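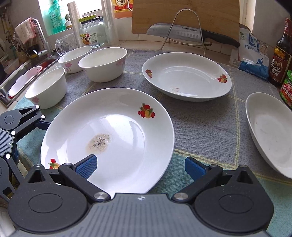 Follville Residents' Forum > Building Rules > Shared kitchen hours

kilton_house_office
Residents of Kilton House are advised that the shared kitchen will close at 10 p.m. beginning in October. Dishes left in the sink or on the tables after closing will be placed in the gray bin by the door and held until Friday. Comments may be posted in this thread.

purves_3b
I wish to record an objection. Several residents on my floor work until 9:30 and cannot cook and clean up in half an hour. The present closing time of midnight has caused no trouble that I am aware of.

Idis7
With respect to the previous poster, there has been trouble. I live directly under the kitchen and have submitted 6 noise reports. I support the change as written.

purves_3b
The reports concern chairs being dragged. Felt pads would address that without reducing anyone's hours.

eastwing1753
I would support 11 p.m. as a compromise. I do not support the bin. Plates get chipped when they are stacked in it, and the last time I collected mine I had to go through three other households' dishes.

kilton_house_office
The closing time remains under review. Felt pads have been ordered. The bin will be replaced with a shelf.

Idis7
Please confirm whether the pads will be fitted before October.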